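Print this page | E-mail this page

Search the site Enter keyword Go

About Rivo

Rivo is a soft furnishings workshop. We make cushions, cushion covers and fleece throws, and we re-cover the occasional chair when somebody talks us into it. We are a small firm and have no plans to become a lifestyle.

Most pages like this one start with a founder who fell in love with cloth on a trip abroad. Ours starts with a bad cushion. It was bought as "luxury filled," it went flat before April was out, and when we cut it open there was less inside it than in a cheap winter hat. We opened a few more from other makers after that. The prices varied a great deal. The insides did not.

So we are suspicious of our own trade, and we try to run the shop that way. If a supplier says a fabric is "breathable," we ask what that means and compared to what. We usually get a brochure back. If a filling is said to keep its shape for years, we would like to meet the person who waited years to find out.

What we look at

A new fabric gets handled before it gets a price. We fold it, squeeze it, push two thicknesses together and look hard at where they meet. Folds tell you more than a flat swatch does, which is probably why salespeople bring flat swatches.
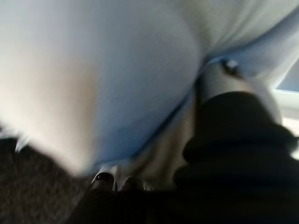
Pale cloth with a crease running through it, and a wispy bit at the edge.

Color is the other thing people get sold on. We keep a pale cloth out for a day in the room where it is going to be used, and look at it in the morning and again at 4 p.m. White is a family of colors, and some of its members are plainly blue. Customers who order by screen should ask us for a cutting first. We send them free, up to 2 per household, and we would much sooner mail a scrap than argue about a return.

Our fleece

We stock three weights of fleece. The one we sell most is called Âu, and it took us longer to agree to than we like to admit. Fleece has a poor reputation and has earned a lot of it. It pills, it picks up hair, and the cheap stuff goes stiff in the wash. We turned down two earlier cloths for exactly those reasons and we still don't promise that ours will never pill. Anyone who does promise it should put it in writing.

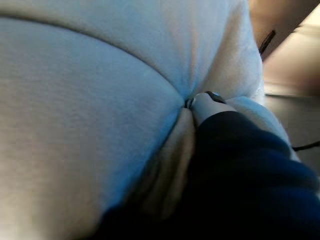 White fleece up close, pinched in at the fold. The nap is easiest to see on the open areas.

What we will say for a thick fleece is that it is forgiving to sew and pleasant to lean on. It hides a slightly crooked seam, too, so we check the seams with the cover turned inside out. Last year we finished some 4,000 covers and sent 438 back to the sewing table before they were packed. We have been told that we shouldn't publish the second number. We think a workshop that sends back none of its work is not looking.

Cushions on real chairs

A cushion by itself on a shelf always looks fine. That's how shops display them and it proves very little. We try every size on an ordinary armchair, with arms and a back and a seat that somebody might want to use.
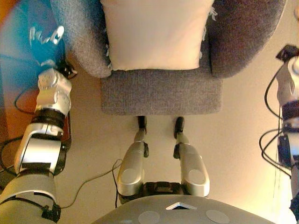
A plain white square against gray upholstery is about as simple as it gets, and we keep coming back to it. There is no print to distract you from poor proportions. If a cushion is too big it eats the seat. Too small and it slides down behind you by the second chapter. Fringed edges are a matter of taste – half of us like them and the other half have sewn too many.

We do not sell "scatter sets" of seven. You may buy seven if you want to, but we'll probably ask where you intend to sit.

The company

Rivo began as the cutting room of an older business called Zumer, which made drapes. When the drapes stopped we kept the tables and the two good machines. The workshop covers 1,360 square feet, most of it taken up by rolls. Our fillings come from Ferov, who have so far answered every awkward question we sent them, although not always quickly.

We have no awards to list. We were offered one once, for a fee.

Repairs on our own covers are done at cost. Send the cover without the pad, clean please, with a note saying what went wrong and how long you'd had it. The complaints get read out at the cutting table, including the rude ones.

Print this page | E-mail this page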